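**Kvam 40 boltless shelf bracket**

Supplied by Murlow in pairs, left and right hand. Zinc-plated steel, 5 mm thick at the flange. Replaces the earlier Climetti pattern; hole centres are unchanged, so existing uprights can be reused.

| Item | Value |
|---|---|
| Projection | 40 cm |
| Rated load per pair | 50 kg, evenly distributed |
| Fixing screws per bracket | 6 |
| Finish | Zinc, clear passivated |
| Colour options | Zinc, grey |

The rated load applies to masonry and to timber studs. Plasterboard fixings are outside the rating, whatever the plug manufacturer states on the packet. Shelf boards should overhang the bracket tip by no more than 5 cm. Brackets fitted in a garage or laundry should be checked for white corrosion each April and wiped down with a dry cloth.

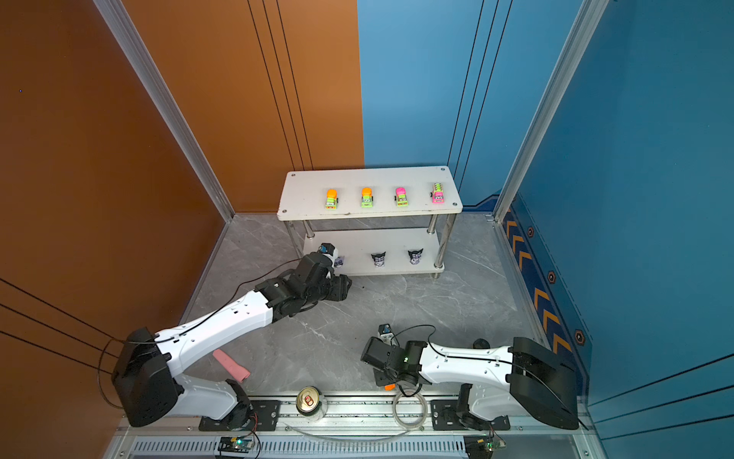 Can the brackets be cut down to suit a narrower shelf?

Cutting voids the load rating and exposes bare steel at the end. For narrow shelves, order the short version and state the board depth in millimetres.

Screws are not included. Murlow stocks the Vomex pan head in matching zinc, boxed in lots of 50. Countersunk heads must not be used, as the holes are flat-faced and the head will bear on its rim only. Tighten by hand. Impact drivers distort the flange.

Specification sheet revised Monday, November 10, 2025 by Gunvor Granström. Changes: overhang limit added, grey finish listed, screw reference corrected.

Returns accepted unopened. Trade orders are dispatched from the Murlow warehouse; freight is calculated at checkout.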